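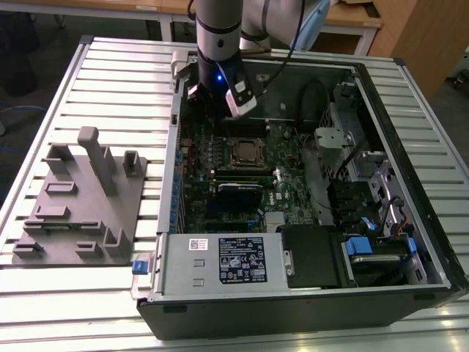
Right, hello everyone, and thanks for giving up an evening for old computers. I'm going to talk about what you can do with an office desktop that's been sitting under a desk gathering fluff, because I've become slightly obsessed with them. First thing, always: lay the tower on its side, take the side panel off, and then just look for a bit. Don't grab a screwdriver! On this Dell you've got the green motherboard in the middle with the processor sitting in its square socket, and the blue bits are your friends – there's a row of blue retainers down the expansion slots and a couple of blue latches over by the drive bays. When I started I ignored the colours completely and went hunting for screws that weren't there.

(Pause. Ask who has opened one up before. If it's most of the room, go faster through the next bit.)

So, before you get that far. Shut it down properly, switch off at the wall, pull the mains lead out, then press the power button once and hold it for a few seconds. Touch bare metal on the case. I do this every time and I still forget the lead now and then, so say it out loud if it helps. I say it out loud. My family have stopped commenting.

Then the order I work in. Dust first, outside if the weather's kind. Short puffs of air, and hold the fan blades still with a finger. After that I take a photo on my phone of every cable before I unplug it, and I mean every one. The Andstead group had 23 machines donated last September, and I skipped the photos on the first one to save time. It took me most of a morning to put it back together.

(Tell the Lins story here if there's time. Keep it short, it got away from me at Tikness.)

Memory next. Press the clips, lift the stick out straight, hold it by the edges. If a machine won't start, reseating the memory is where I'd begin – out, back in, firm push until it clicks. I'd say it cures more of my dead ones than anything else I do, and it costs nothing, which pleases me enormously.

Graphics cards. People are nervous of these and then pull too hard. There's usually a catch at the end of the slot as well as something holding the bracket at the back, so find both before you lift. If it doesn't want to move, stop and look again.

The drive I leave till near the end. Please ask the owner about their files before you touch it! Emerson Miranda gave me two towers and told me they were blank, and one had 20 years of family photos on it. We copied the lot and he was very quiet on the phone.

Power supply: leave it shut. You can blow dust out through the vents, but don't open the box itself. If it's gone, swap the whole thing.

(Hand round the spare memory sticks and the box of screws. Get the screws BACK.)

Last bit is the checklist we made for Primness, copies on the chair by the door. It's one side of paper and the print is large. Tea's at half eight, and I'll stay by the bench after that if you've brought something in.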